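4.2 Small-parts storage in the home workshop

Compartment boxes were the great surprise of the Holloway survey. We expected jars and old biscuit tins to lead, yet of the 2,447 containers logged across 128 households, the divided plastic box with a hinged lid was the one people most wanted to talk about – and they talked at length! Fishing sinkers, beads, fuses and watch screws all came up, often in the same household. 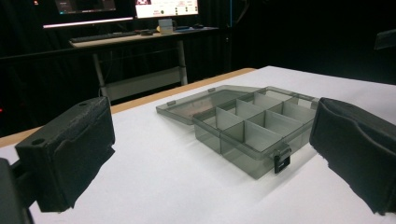 Figure 3. Shallow organiser with tinted lid open and compartments empty.

What delighted us is how sorting habits settle. Households in Rarken tended to fill the back row first and leave the front for whatever was in use that week. Those in Hamotden sorted by colour, then gave up and sorted by size. In both towns an empty compartment was rarely left empty for long, and we found 2 boxes holding nothing but spare latches from other boxes. Tinted lids drew mixed views, although most owners still preferred them to opaque ones (see Section 5).

Comments (2)
"My beads are sorted by colour and I have NOT given up. Great read."
"Would love to see the same thing done for sheds."

Contact the Skeruso project | Copyright | Back to top

Related items
Jars, tins and the garage shelf
100 kitchen drawers: a pilot study
Labelling habits in shared workshops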